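Pravmont holding, progress note to end of quarter
To: Maricel Dizon
From: Domnica Văduva
3rd June

Quick one before the board pack goes out. Full tables to follow.

Position. We still hold 1,470 shares in Nazari, unchanged since February. Fumport trimmed to 1,341 after the results, as agreed on the phone. No new money in either. Cash slightly higher than I'd like, see below.

Nazari. Sales short of what the analysts wanted, margin fine. Price fell hard at the open, got some of it back by lunch. I didn't sell. Order book looks healthy and the dividend was kept. Guidance for next quarter is vague, I've written to their investor desk, no reply yet.

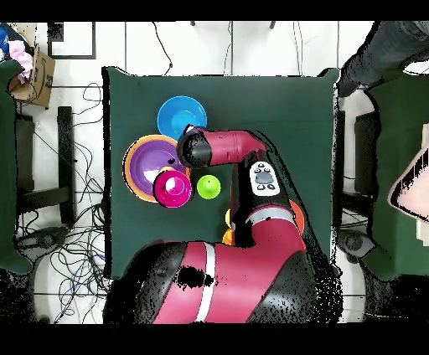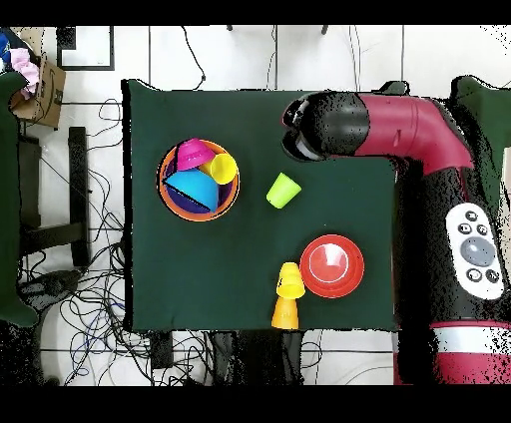
Cups and bowls on the green table 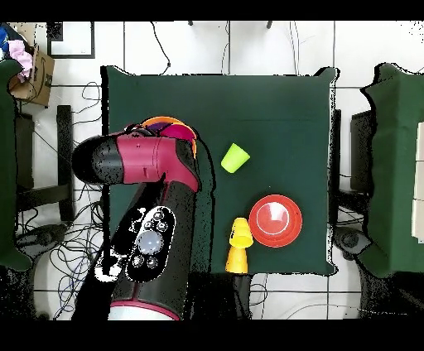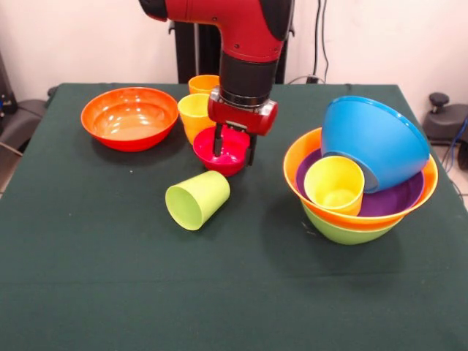 Fumport. Less happy with this one. Second profit warning, new finance chief, debt costs up. Trimmed at a small loss. Would like your view on selling the rest, my own leaning is to wait for the half-year figures but not past them.

Vakisden. Not bought. Did the reading, met them once, the accounts are tidy but the price is 20 times earnings and I can't get there. Back on the watch list. Will look again if it drops.

Costs. Dealing fees under budget. Custody invoice came in twice, queried, they have admited the error and a credit note is due.

Outstanding:
Signed mandate, 2 copies, still need yours
Voting instructions for the Nazari AGM
Currency hedge, quote recieved, not yet compared with the old one

On the cash: happy to leave it on deposit until the mandate is signed. After that I'd put half into short gilts. Tell me if you'd rather not.

Domnica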